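Teaching the Sakik Rover to Follow a Lane

Once the rover drives straight on the workshop floor, the next step is lane following. We built ours on the shared bench at Durnwood, using the Bolger motor board and a small forward camera. These steps assume both are wired and tested.

Mount the camera 14 cm off the ground and tip it down slightly. Tighten the bracket well. If it slips, every setting below has to be done over.

Take the rover to a running track. White lines on a red surface are easy to pick out, and the curves are gentle. Go when few people are on it, and keep the remote stop in your hand.

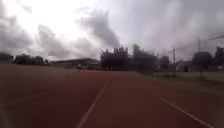 Set the white threshold to 139 to start. If the rover picks up pale patches as lines, raise it a little at a time. Have the program ignore the top half of the picture — bright clouds will pass as white paint otherwise.

Start at 40 percent power with the steering gain at 2. If the rover weaves, lower the gain before you touch the speed. If it runs wide on the bend, do the opposite.

Save the settings under a new name before you pack up. Ours are in the Lurkidley folder on the bench computer.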